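Every August I announce that this is the year I learn to do nothing. I have now been doing nothing for 35 minutes and I would like to speak to whoever is in charge of it.

1/ Background: my doctor says my blood pressure is "ambitious." She suggested drinking more water, less coffee, and reading something that isn't the news. I went home and read an article about water.

2/ The article led to an app called Plirar, which buzzes when you should drink. It buzzed during a funeral. It buzzed while I was drinking.
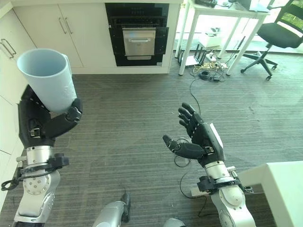
pale blue cup, model of restraint

3/ Plirar also has a leaderboard. I am in 202nd place. Out of how many, it won't say, but the person in 201st is named Adelino Pacheco and I have started to think about him a lot.

4/ Adelino drinks at 5 a.m. Adelino drinks at midnight. I don't believe Adelino has a job. I don't believe Adelino sleeps so much as pauses between bathroom visits.

5/ Meanwhile my coffee situation. I'm down to one a day, which I make in a mug that used to be a flower pot. The doctor did not specify.
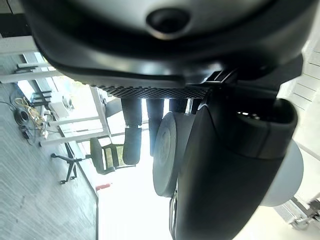
6/ My sister-in-law, Inês Teixeira, gave up coffee years ago and will bring it up if you let a silence go past four seconds. She drinks a roasted chicory thing called Basier. It tastes like a campfire someone else enjoyed.

7/ I finished the whole tin, by the way. All 63 servings. I'm not going to be the kind of person who wastes a gift out of spite when I can drink it out of spite.

8/ On to the reading. I picked a novel, Carrilho, because it was thick and the cover had a boat on it. There is no boat. I'm on page 243 and two brothers are still arguing over a fence.

9/ I have opinions about the fence now. The older brother is right about the fence and wrong about everything else, and I said so out loud in a waiting room.

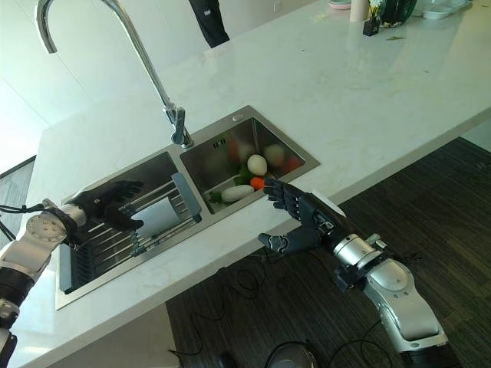
10/ Back to the leaderboard, where there's been movement. I passed Adelino last night at 11:40 with two glasses in a row, standing up, in my socks. I was up again at 1, 2:30 and 4. He'd taken it back by breakfast.

11/ I sent him a friend request. He accepted right away and wrote "good effort." I read that one maybe nine times.

12/ Blood pressure check was this morning. It's down a little! The doctor asked what I'd changed and I said I had a rival. She typed for a long while.

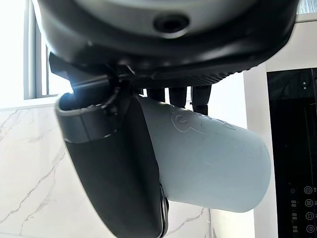 the silver-and-black look. very grown-up

13/ She also wants me to try walking. There's a group that goes out at 7 a.m. called Civier, and they have matching hats. I asked if the hats were required and she said she was a doctor.

14/ Inês is already in it, of course. She has the hat. She says they stop halfway for a hot drink and I should bring my own tin.

15/ Anyway, has anyone finished Carrilho? Don't tell me how it ends. Just tell me if they fix the fence.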